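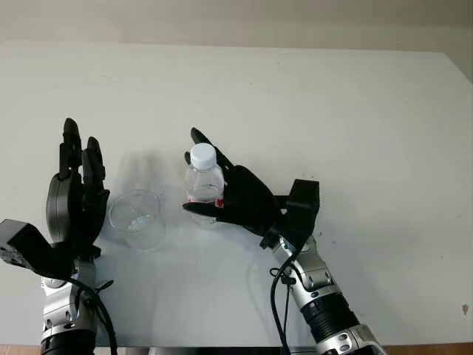
*Bottle in the right hand, cup beside the left hand, bottle upright and capped.*

## Handling liquids at a two-arm station

Applies to all tabletop pouring tasks at the Gremberg lab. Revised August 25, 2019. Questions go to Loan Chu.

### Before powering the arms

1. Wipe the tabletop and let it dry.
2. Check every cable loop on both forearms. A loop must have enough slack for full wrist rotation and must not reach the tabletop at any point in the task. Trim or turn zip-tie tails that point toward the hand.
3. Fill the source bottle with plain water only, to a maximum of 600 ml. Colored or sugared liquids need written approval.
4. Use plastic cups. Glass is not allowed inside the reach of either arm.

### Grasp and approach

1. Close the hand on the bottle at low force, then raise the force in steps of 10 percent until the bottle no longer slips. Stop if the wall buckles.
2. Keep the bottle upright during travel.
3. Limit hand speed to 40 mm/s once the bottle is near the cup.
4. Keep the idle hand still and clear of the pour path – fingers up is the preferred pose.

### Pouring

Remove the cap before the tilt command is enabled. The operator keeps one hand on the stop button until the bottle is upright again.

### Spills

Stop both arms, cut power, then wipe. Do not reach in while the arms are holding position. Log the spill on form 107, including the grip force at the time, and send a copy to Sang Tôn. Wrist housings that got wet stay out of service until inspected.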